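Unit 4: Storing and sorting small stock

Reading for Friday: the Wiston handout, pages 2 to 16.

A small parts store runs on fixed places. Each kind of part gets one compartment, one label and one line in the stock book. Skavar, the repair shop we use as our case this term, keeps 64 kinds of screws, washers and clips this way. Before the change, staff bought new packs of parts they already had.

Key terms
Bin: the smallest place that has its own label.
Reorder point: the stock level at which you buy more.
Dead stock: parts with no use in the past year.

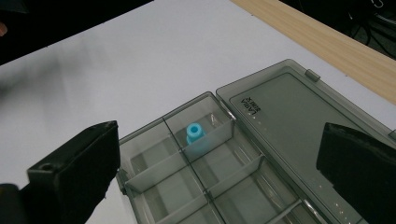 But what if two sizes look almost the same, one student asked last term. Then keep them apart – never in neighboring bins – and put the size on the label in large print.

Setting the reorder point
Take the normal weekly use and multiply it by the delivery time in weeks. Add a little for late orders. A clip used at a rate of 16 a week, with a delivery time of 2 weeks, needs a reorder point of 32 plus the extra.

Compartment boxes suit slow-moving parts. Fast-moving parts go in open bins near the bench.
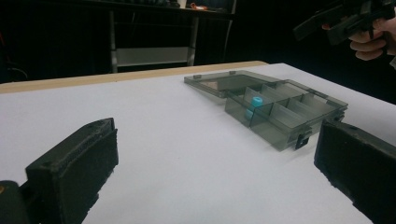

Itside disagrees on one point and writes that dead stock should be cleared every June, even when there is room for it. Compare this with the Wiston view and note which costs each one leaves out.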